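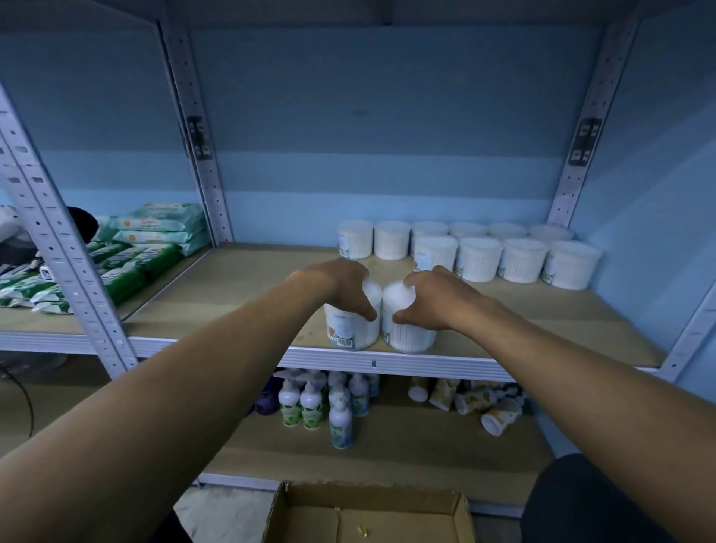 Cotton swab tubs and wet wipes on the middle shelf of the metal racking.

The stockroom shelves: is tidier any better?

I was asked to write something cheerful for the February newsletter about the new shelf order in the Gusstead stockroom. I will do my best, but I should say at the start that I have seen three new shelf orders in my time here, and the wipes have ended up behind the bin bags after every one of them.

The plan this time comes from Chin-lung Chu, who took over supplies before Christmas and has more patience than the rest of us put together. The idea is called "face and fill". Everything of one kind lives together, the tubs stand upright in rows, and whatever was delivered first gets pulled to the front edge of the board so that it is used first. New stock goes in behind. If you have ever stacked a fridge you will have grasped it already, and you may wonder, as I did, why it needed a two-page handout.

Cotton swabs were the place to start, being the thing we most often think we have run out of. We hadn't, of course. We had them in the stockroom, in the cupboard by the sink and in a carrier bag at the Bondell end of the building, and each of those three places had been topped up by somebody who didn't know about the other two. I went back through the order book one wet afternoon and found that we had spent £253 on swabs and wipes since the summer. Some of that was needed. A fair bit of it was people ordering in a panic at ten to five.

Now the swabs are all on the middle shelf, with the tubs in rows on the light wooden board and their lids on. I will admit it looks good. You can see the white stems through the sides of the clear ones, so there's no need to prise off a lid to find out whether anything is inside, and that alone will save some muttering. The tubs with the big paper labels are another matter. A label tells you what the maker put in and nothing whatever about what is left. I have raised this and was told that part-used tubs shouldn't be going back on the shelf in the first place. Quite right, they shouldn't. They will, though.

My other doubt is about the wipes. They are on the same board, to the left of the swabs, stacked flat in packs, with some darker green ones in front of the pale minty ones. I had a long talk with Skavesov, our supplier, about whether there is any difference between one green pack and another, and came away none the wiser. The young man on the phone read me the back of a packet, which I had in my hand at the time. Until somebody shows me otherwise I shall go on treating a wet wipe as a wet wipe. Please finish one pack before opening another, and press the flap down properly, whatever colour it is.

A stack of soft packs also slides. Tubs stay where you put them, but wipes creep towards the edge every time one is pulled from the bottom, and people do pull from the bottom. I suggested a shallow tray. Chin-lung would like to see how we get on without one until Easter, on the grounds that a tray soon fills up with pens. I can't argue with that, having emptied the last one.

As for the racking, it has stayed put. There was a proposal to replace it with closed cupboards from the Sin catalogue, and I'm glad to say it got no further than the quote. The grey metal uprights with the holes all the way up may not be handsome against a pale blue wall, but the stock is in plain view from the doorway, and things behind doors are things that get ordered twice. If you do want a shelf moved up or down, ask first – and take everything off it before you touch a bolt. We have had one incident with hand soap and don't need a second.

So here is what you are being asked to do from now on. Take from the front. Use both hands if the tubs are standing close together, as they do tend to knock their neighbours. When you take the last one in the front row, bring the next one forward. Put deliveries at the back. If the row looks thin, write it on the sheet inside the door and leave the ordering to Chin-lung. Don't ring Skavesov yourself. The stockroom door code is changing as well, to 3749, and please don't write it on the door frame as happened with the last one.

Will it hold? I gave the last system 13 weeks, and I was being generous. This one does have a couple of things going for it: it's simple enough to explain to somebody in a hurry, and it is being looked after by a person who checks it. I would be happier still if the plastic bag at the far end of the shelf found a home, as loose bags have a way of attracting other loose bags.

Anyone with swabs or wipes in a desk drawer, a car boot or the Bondell kitchen is asked to bring them back, unopened ones only. Questions about the shelves go to Chin-lung, who will be in the stockroom most mornings until half past ten. Complaints about this article can come to me.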